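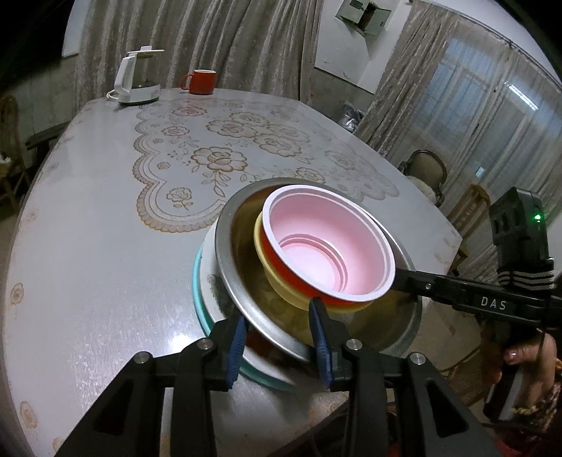 Nesting dishes

Nesting dishes are bowls, basins and plates of different sizes that sit one inside another when they are not in use. The habit is very old and turns up wherever people cook at home. Almost any household can put together a nest from what it already owns, and the mixed ones are often the most cheerful of all!

Sets and mixed stacks

A matched set is sold together, usually as 3 or 4 bowls in the same shape, each a little smaller than the last. A mixed stack grows by itself over the years: a steel basin from one shop, a colored bowl from another, a plate left over from a larger service. Makers such as Hestitz, based in Varkville, design their bowls so that each rim stands slightly above the next, which gives the fingers something to catch. Mixed stacks have no such plan behind them, and part of their charm is seeing what happens to fit.

Order of stacking

The usual order runs from wide and flat at the bottom to small and deep at the top. Plates go down first. A basin with a rolled rim makes a wonderful middle layer, as it is steady and holds the smaller bowls upright. Where two bowls are close in size, the upper one may ride high and show a band of the lower one's color around it.

A mixed stack on a table can bring together a pink bowl, a steel basin, a large white plate with a printed decoration and a teal-green plate edge at the very bottom.
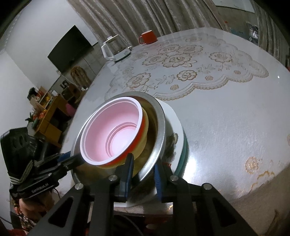
Materials

Stainless steel is light, hard to break and happy to hold almost anything, from washed greens to bread dough. Its shine also picks up the colors of whatever is put inside it. Plastic and melamine bowls come in bright colors, often with one shade outside and another inside. Ceramic is heavier and is best kept low in the pile. The Vondine pattern books, popular with collectors, list 34 two-color bowls, and tracking down the odd ones is a real pleasure.

Sticking

Two bowls with nearly the same slope can lock together, above all when they are put away damp. Cool water in the upper bowl and warm water around the lower one will generally free them. A sheet of paper towel between the two keeps it from happening again.

See also

Mixing bowl
Tableware
Lưu basin

Page last changed 16 January 2021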